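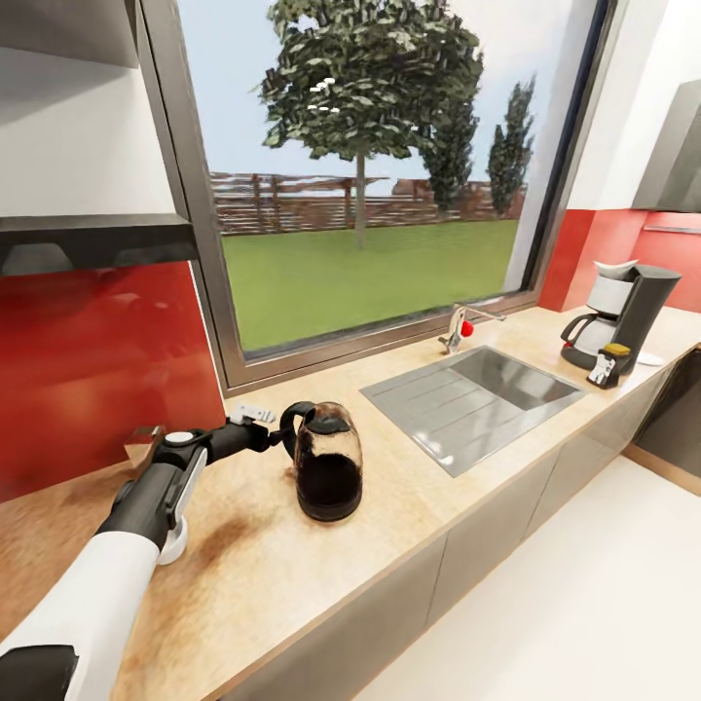 Re: [smallholders-in-shares] Holroyd results and the new beet plant

Hello all,

Back from a week away and I've finally read the Holroyd half-year statement properly (with a large pot of tea, it's not a page-turner!). The bit I was waiting for is on page 17. The second fermenter at Grultodmont has slipped again and they now say December, which makes it the third delay by my reckoning. Sugar held up nicely though, and the interim dividend stays at 3p, so I'm not selling yet.

What I can't work out is the Brellow contract. It used to get a whole paragraph and now it gets two lines - volumes "in line", price not mentioned at all. If Brellow are still paying the old rate for their fuel alcohol then fine, but you'd think Holroyd would want to shout about it.

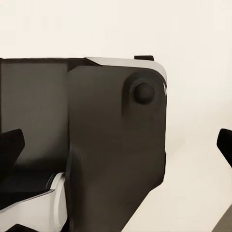 Gripper housing with its domed bolt head

As for the question that came up while I was gone:

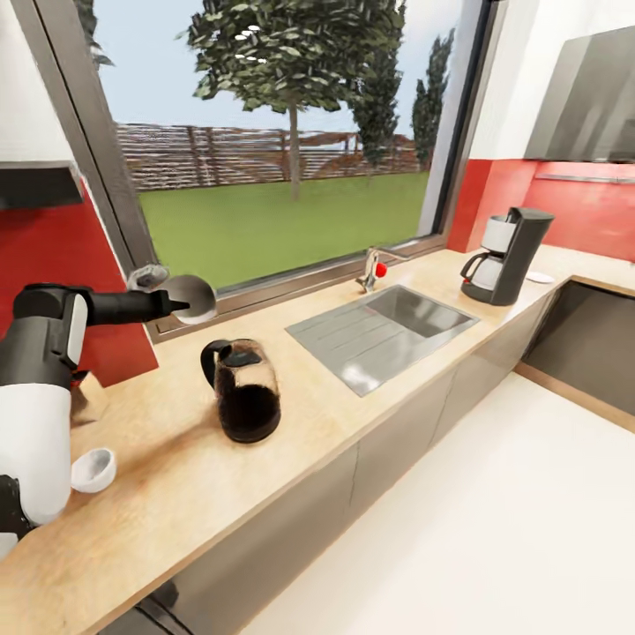 On 1st June a list member wrote:
> Does anyone know if the Wundent stake is included in the debt
> figure or not? The statement says net debt is up 9 per cent
> but I can't see where they've put the loan they took out to
> buy it. Also is beet pulp still sold as feed, or do they burn
> it now?

I think it is included, look at note 2 under borrowings. They've lumped it in with the bank facility, which is a bit cheeky. The pulp still goes for feed as far as I know, and a good thing too at present prices.
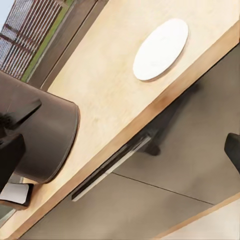 One of you emailed me off-list to say the loan is only half drawn, and that the rest goes out when the fermenter is finished, so the debt would rise again next year whatever sugar does. I'd missed that completely. I've written to investor relations to ask and will post whatever comes back.

Is anybody going to the AGM? I can offer a lift from the station.

Cheers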